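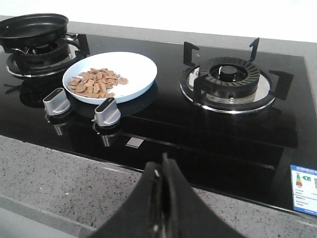
OK, a few of you asked how I got my grocery spending under control after the move, and I keep promising to write it up, so I'm sitting down with my coffee at 5 in the morning and doing it. It's going to be a long thread, I'm sorry, I don't know how to write a short one.

Some background for the new folks (hi! welcome!). It's two of us at home, we both work, and in July I finally added up what we'd spent on food the month before. It was $630, and that was only groceries. Takeout was on the other card and I didn't have the heart to look.

I wouldn't have minded so much if we'd been eating like royalty. We were eating toast, and I was throwing out a bag of slimy spinach every week like it was a household ritual.

So the first thing I did was the most boring thing, and I still think it helped the most. I wrote down everything we already had. Freezer, pantry, that awful high cupboard over the fridge, all of it. It took me a whole evening and I found 11 cans of chickpeas. Eleven! I'd been buying one every trip because I was sure we were out.

I put the list in Tello, the notes app my sister got me hooked on, but a piece of paper on the fridge would do just as well. What matters is that you can look at it while you're standing in the store, wondering about chickpeas.

Second thing, and this one I fought for years: I plan 5 dinners a week and leave 2 alone. My mother planned seven and stuck to them, and I always felt like a failure when I couldn't. Well, I can't. Somebody works late, somebody gets invited out, somebody just wants cereal. Now those two nights are for leftovers or whatever comes along, and the food for them doesn't sit around going bad.

I also started with the vegetables instead of the meat. I used to decide "chicken on one night, pork chops the next" and then buy greens with vague good intentions. Now I look at what's cheap and nice in the produce section and build from there. Cabbage has been a wonderful friend to me. It keeps for ages and it's good fried, roasted, in soup, or raw with a lot of lemon.

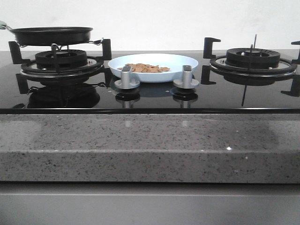
Somebody's going to ask where I shop, so: mostly Grundari, the one out on Cultmont Road, for dry goods and anything frozen. Their rice and lentils are cheaper than anywhere else near me and the frozen peas are lovely. I don't love their fruit. For fruit I go to the little stand by the train station, usually late in the day when they mark things down.

And I go with a list and I eat first. I know, I know, your grandmother told you the same thing. Mine did too, and I ignored her until I was a grown woman standing in the parking lot with three kinds of cheese and nothing to make for dinner.

One thing I tried that did not work for me was buying in bulk. I got a giant sack of Millex oats because the price per pound was so good, and we both got so tired of oatmeal that I ended up giving half of it to the neighbors. If you've got kids or you bake a lot, it might be different for you! For two people with a small pantry, I'd buy the regular bag.

Oh, and herbs. I stopped buying those little plastic boxes of fresh herbs except when I have at least two meals in mind for them. Parsley stems go in a bag in the freezer with the onion ends and carrot tops, and when the bag's full I make broth.

I won't pretend we're perfect. Last week we had pizza twice and I regret nothing. But the bill is a good deal lower now, the spinach gets eaten, and I'm down to my last can of chickpeas, so that's going on tomorrow's list.

If you've got a cheap dinner you make over and over, please put it in the replies. Bonus points for cabbage.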